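## 4. Fitting the back board to the tray

Read this section through once before you start. It covers the shallow display tray in the Virnard range, in the wood-rim version. If you have the deep tray, go to section 5, as the turn clips are different.

You will need:

- the tray, with its rim already glued and dry (section 3)
- the brown back board
- the bag of fittings marked Gravik
- a small cross-head screwdriver
- a soft pencil
- a dry cloth

**Note:** The back board is supplied slightly oversize in some batches. Check it against the tray before you attach any fittings. A board with fittings on it can't be trimmed cleanly.

### 4.1 Preparing the work surface

1. Clear an area large enough to turn the tray a full circle without lifting it.
2. Wipe the surface and the face of the rim. Grit caught under the rim will mark the wood, and on a stone or stone-pattern top you may not see it until the damage is done.
3. Lay the tray down with its open side facing up. The pale inside face should be toward you.
4. Put anything you want to display into the tray now. Paper items should lie flat and stay inside the rim on all sides.

**Caution:** Do not use a tray that rocks on a flat surface. A twisted rim will push the board out on one corner, and tightening the fittings will not cure it. Return it to Mottram with the batch slip.

### 4.2 Dry fit

1. Hold the board by its edges, with the smooth side down and the pencil arrow facing up.
2. Point the arrow toward the top of the tray. The bottom of the tray has the yellow outer face.
3. Lower one long edge of the board into the rim, then let the opposite edge down. Don't drop it in flat – the trapped air makes it slide.
4. Check the gap on each side. It should look even and should be no wider than 3 mm.
5. If the board will not go down, take sandpaper to the tight edge a few strokes at a time and try again. Sand the board only, never the rim.
6. Lift the board out and brush off the dust.

### 4.3 Attaching the fittings

The fittings are small metal pieces that sit near the margins of the board. Each one is held by a single screw.

1. Set each fitting over its pilot hole with the flat side against the board.
2. Start all the screws by hand before tightening any of them.
3. Tighten each screw until the fitting stops moving freely, then back it off a quarter turn. You should be able to turn it with a fingertip.
4. Turn every fitting inward, so that nothing overhangs the edge of the board.

**Note:** The screws are 8 mm long. Longer screws will come through the smooth side and touch whatever is in the tray.

### 4.4 Seating the board

1. Place the board over the tray. It will usually land at an angle, with a corner or two sitting out over the rim.
2. Keep one hand on the tray and turn the board until its sides run parallel to the rim. Work from a corner that projects and bring it in over the tray. Don't push down yet.
3. When the sides line up, check that no wedge of the pale interior is showing at any edge.
4. Press down lightly along the margins, one side at a time.
5. Turn the fittings outward so that they catch under the lip of the rim. Begin with the one nearest the top edge and go around in either direction.
6. Lift the tray by the rim and tilt it gently. The board should not shift or rattle.

**Caution:** Never force a corner down while the board is still at an angle. The rim is narrow and the joint at the corner can open. If the board binds, lift it off completely and go back to step 1.

### 4.5 If something is wrong

**The board sits high on one side.** A fitting is probably trapped underneath. Remove the board and turn the fittings inward again.

**A fitting spins without gripping.** The pilot hole is worn. Move the fitting a short distance along the same edge and drill a new hole.

**The board is square to the tray but a gap remains.** The board is undersize. Boards for the Ranside tray look almost identical and are sometimes packed by mistake. Check the part number on the bag – it should end in 158.

**The board bows in the middle.** There is too much in the tray. Take out a layer and seat the board again.

Leave the finished tray lying flat overnight before you hang it. Hanging hardware is covered in section 6.

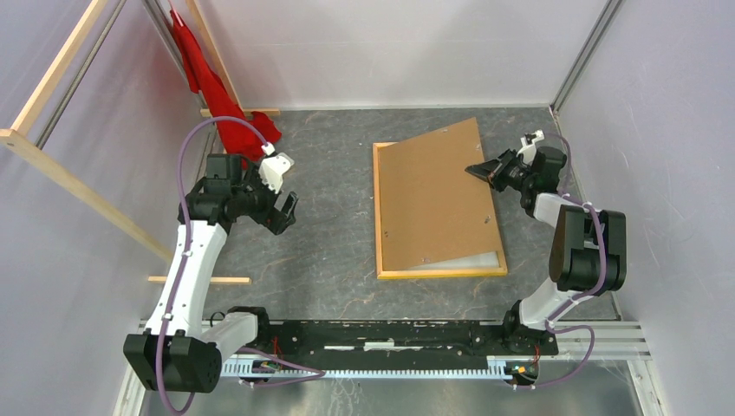
*Fig. 4 – Back board at an angle over the tray, before it is lined up with the rim (4.4, step 2).*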